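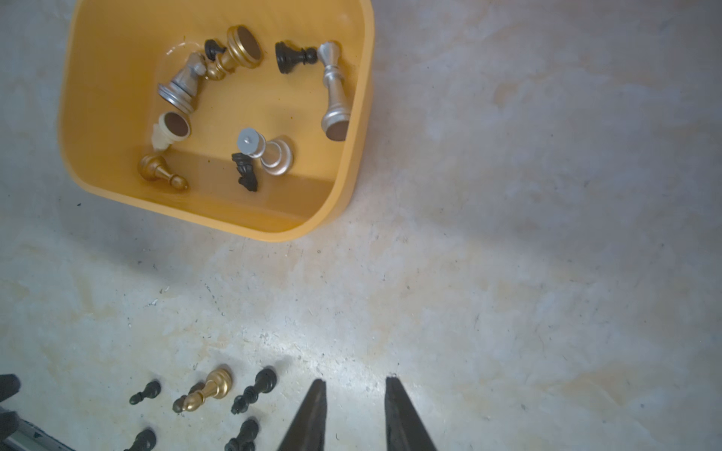 1/ Budget for next year's arm cell is due in November and I have a spreadsheet with too many tabs. Thinking out loud so somebody can stop me before I order the wrong thing.

2/ What the money has to cover: grippers, cables, spare servos, a proper camera mount, and stuff to pick up. That last one never gets its own line and then we pay for it out of "misc". Giving it a line.

3/ Chess sets are good value as test objects btw. Round bases, skinny necks, shiny ones next to matte black ones. They roll. A knight on its side is a completely different pick from a pawn. Would buy again.

4/ Gripper fingers first. Quote from Fomton is $355 a pair, with pads. Quote from Rusten is $200 a pair, no pads, and the lead time says "TBC" which I don't love. Two arms so double everything. Plus a spare pair. Plus the pair I'll drop.

5/ Leaning Fomton. Pads are the part we wear out and I don't want to be cutting rubber sheet at 9pm again.

6/ Second job for the cell is mixed fittings out of a yellow tray. Brass, silver, little black plastic ones, all in a heap. If the fingers can't cope with those there's no point having them for chess.

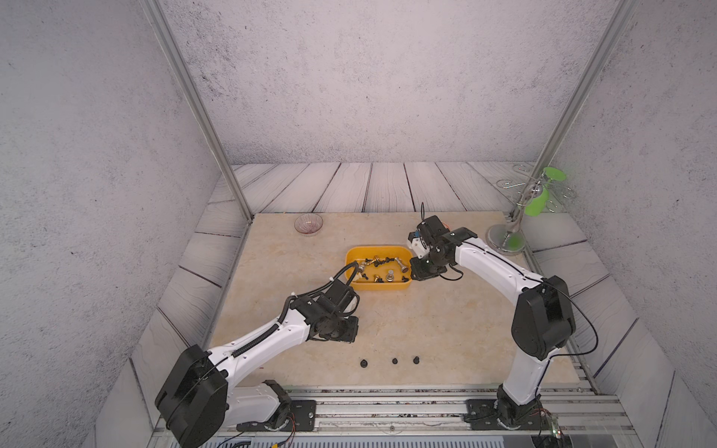 Ruwan Ekanayake: you're pricing fingers and forgetting motors. Put the shoulder and elbow spares in first, then see what's left for fingers. A worn finger costs you an afternoon, a dead elbow costs you the month.

7/ ok yes. Fair. Moved spares to the top of the sheet. $860 for a joint kit from Nundora, covers one arm. I had it under "nice to have" like an idiot.

8/ Asked them if one kit can be split accross both arms. Sort of – same motors, different brackets. So one kit now and brackets later, if they'll sell brackets seperately. Waiting on an email.

9/ Cables. Everyone underbudgets cables. They flex all day and they go at the wrist. Putting in a full spare set per arm and I will not be taking questions from finance.

10/ Camera mount: the Mahama one is $800 and does more than we need. Can make do with a bracket off the rail for another year. Crossing it out. Sad. Uncrossing it. Crossing it out.

11/ Order of buying so far –
joint kit
cables
Fomton fingers
objects
mount if theres anything left 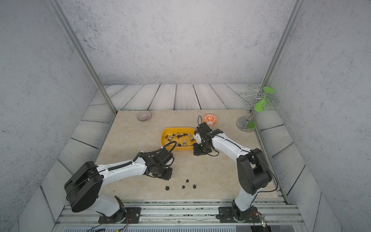 Black pawns out on the marble top, the rest of the pile still in the tray.

12/ Things I keep missing from these lists: bolts, pads, shipping, and bench hours to fit it all. Shipping on the joint kit isn't in the quote. Asked. Still isn't.

13/ If you've had the Rusten fingers for more than a few months please tell me how the tips held up, photos welcome. At $200 I could be talked round.

14/ Sheet goes in tonight. Bracket email still not here so I'm leaving that row yellow.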